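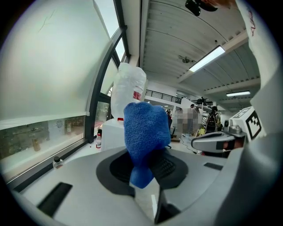
*Blue microfiber cloth.*

I moved into the flat on Flemside in June and spent the first 2 weekends on the windows. There are 11 of them, single glazed, and the previous tenant smoked.

I started with spray from the corner shop and paper towels. It left streaks, and in the afternoon the streaks were all I could see. My neighbor Dwynwen Gwynne told me to use warm water, a little white vinegar and one drop of dish soap. I had been using far too much soap.

The method I ended up with: wipe the glass down, rinse, wipe again, then dry it with a second cloth. I do the frames first so the dirt doesn't run onto clean glass. Each window takes 4 changes of water if it hasn't been done in years. The kitchen one took more and still has paint specks on it.

Wash microfiber at 60 without fabric softener. Softener coats the fibers and they stop picking anything up. I ruined my first set that way in the old place in Avdale.

The bathroom window is painted shut, so the outside of that one will have to wait until I can borrow a ladder.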